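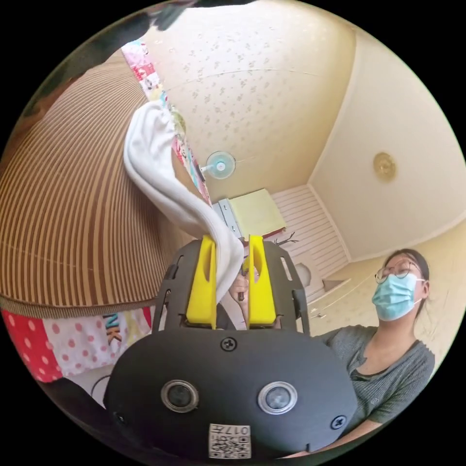 Section 2: Trying the fingers on cloth

By now you have both Wikano hand units charged, paired and showing up in the Tumach controller software. Now comes the fun part. In this section you'll find out how the slotted yellow fingers behave on soft household fabrics, and compare them with the Aksoy flat fingers that came in the second pouch. Set aside a full afternoon if you can, as it's very easy to keep going once you start!

We wrote these steps at Girkdale after a good deal of folding, dropping and refolding, and the order matters more than it looks. Start with thin cloth and finish with heavy.

What you need

Two hand units with the slotted fingers fitted
The Aksoy flat fingers and the small cross-head screwdriver
A few pieces of cloth of different weights: something thin, something ribbed, a towel, a sock or two
A bed, sofa or low table you can reach from a chair
The Tumach controller, plugged into the mains

Getting the units ready

1. Check the label at the bottom of the faceplate. Both units in a pair should carry the same number. If the numbers differ, you have one unit from each of two kits and the offsets saved in the controller will be wrong for one of them. Scan the QR code to see which.

2. Wipe the round windows on the faceplate with a dry lens cloth. Fluff collects around the metal rings remarkably quickly when you work with knitted things.

3. Try the three faceplate screws with a fingertip. They should be snug. Don't tighten them with a powered driver.

4. Close each unit fully, open it fully, and close it again. The opening shown on the controller should read 100 when open and 2 or less when closed. Run "Zero fingers" if it doesn't.

Caution: Keep hair, lanyards and loose cuffs clear of the open bracket behind the fingers. The gaps there close up as the fingers travel.

Note: Route any cables on the side away from your working arm. A cable that drags on the cloth will spoil a trial without you noticing, and you'll blame the fingers for it (we certainly did).

First grasp

5. Sit close enough that your elbows stay bent. Lay one piece of cloth flat and put everything else to the side.

6. Press Record on the controller and wait for the beep.

7. Come in low with the fingers open, just past the hem, and close slowly. A single layer should gather into a small crease between the fingertips. Ribbed knits are lovely for this, as the ribs fold neatly and you can watch the crease form.

8. Hold for a slow count of three, lift a hand's width, and set it down again.

9. Press Stop. Mark the trial as Held, Slipped or Missed.

Repeat until you have 20 trials on that one piece. It sounds a lot but it goes quickly, and the trials near the end are always better than the first few — your hands are learning as much as the kit is.
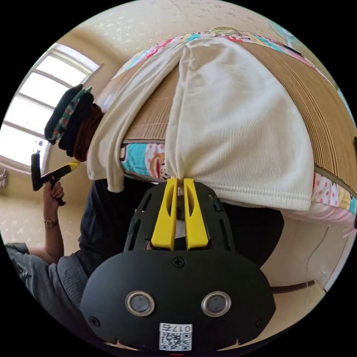
2.3 Hems, folds and thick edges

A hem is the best place to compare fingers. It's thicker than the cloth around it, so a finger that grips a hem well may still let go of a single layer, and you want to know both.

10. Grip the middle of the hem first, then each corner. Keep these as separate groups in the software. Mixing them hides the difference you're looking for.

11. Use the second unit to steady the cloth while the first one pulls. Keep the two heads apart. If they come closer than the minimum spacing, the controller gives a double buzz and drops the trial.

12. Swap hands and do the group again. Most people have a strong side, and it shows clearly in the results.

Note: The long slots in the yellow fingers let them flex a little. On thick edges you may see the tips spread before the hem is fully in. Ease off, move in slightly further and close again. Squeezing harder won't help.

2.4 Changing what lies underneath

The surface below the cloth makes a surprising difference. A soft quilt gives way under the fingertips and lets you scoop beneath an edge, which flatters almost any finger. Something firmer gives you nothing to sink into. We like to run the same garment on the bare quilt, then on a mat, then on a stack of flattened cardboard, with no other changes between runs. Corrugated card is brilliant for this. It's cheap, it's firm, and you can raise or lower the work simply by adding or taking away sheets.

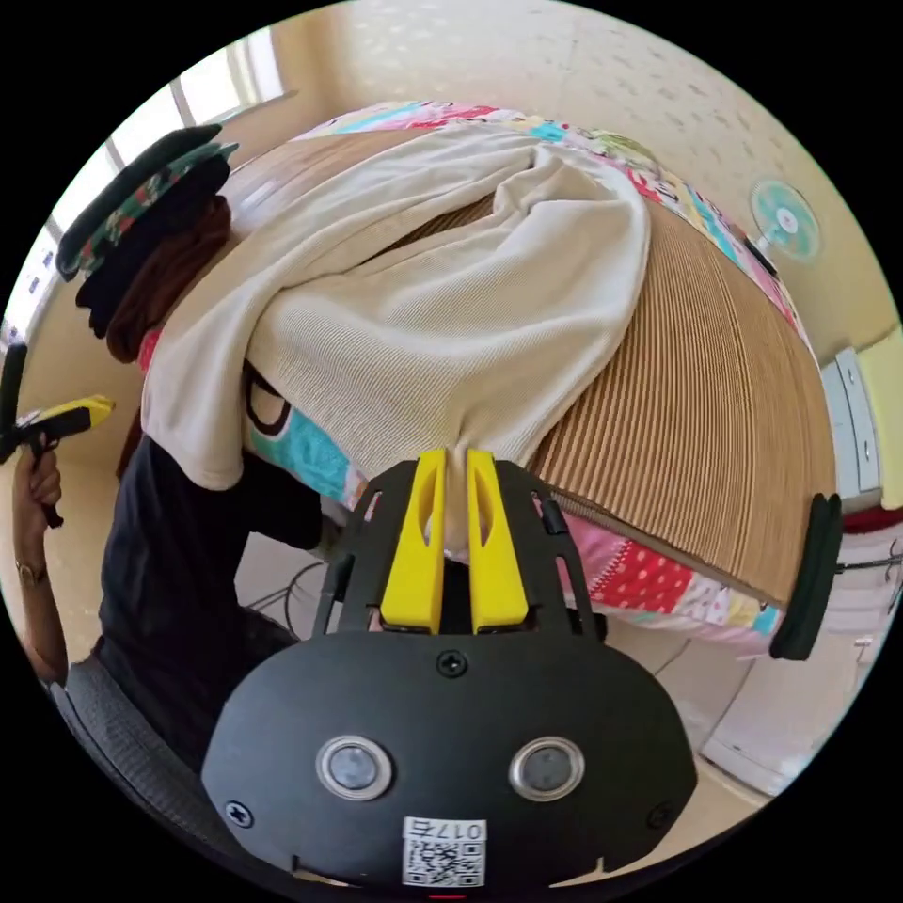

Keep the stack low enough that your wrists stay straight, and let the cloth hang over one side so there is always a free edge to go for. If the ridges of the card are exposed, watch that the fingertips don't catch in them. A caught tip shows up in the log as a sharp step in the force line, and those trials should be marked Missed even if the cloth came up in the end.

Write down which surface you used. The software has a box for it, and it's the box everyone forgets.

2.5 Swapping to the Aksoy fingers

13. Switch the unit to Rest and wait until the controller shows it as idle.

14. Undo the finger screws from the side, slide the yellow fingers up and out, and drop the screws into the lid of the pouch.

15. Slide in the Aksoy fingers with the grey pads facing each other. Tighten to a light stop.

16. Run "Zero fingers" again. Skipping this is the most common cause of strange results after a swap.

17. Repeat the groups from 2.3 with the same cloth, on the same surface, with the same hand.

In our own runs the slotted fingers were the happier pair on towels and ribbed knits, and the flat ones did better on slippery linings. Yours may well differ, and we'd love to hear if they do.

18. Finish with long pieces held up by one end. Let the cloth hang until it stops swinging before you bring in the second unit, and approach from the side so its head doesn't block the view of the first. 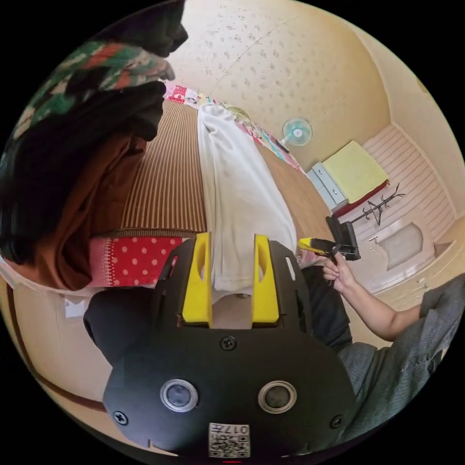
2.6 Saving and comparing your runs

Open Compare in the Tumach software and tick the groups you want side by side. Start with just two. The default view shows Held trials as a bar for each group, with the force lines underneath.

If a group looks oddly poor, play back a handful of its trials before you throw anything out. Look for dirty windows, a dragging cable or a finger that wasn't pushed fully home. A group with fewer than 18 usable trials is shown in pale colours. You can add more later under the same name, provided you use the same fingers and have zeroed them first.

Export saves one folder per hand unit. Keep both folders together when you copy them to another machine.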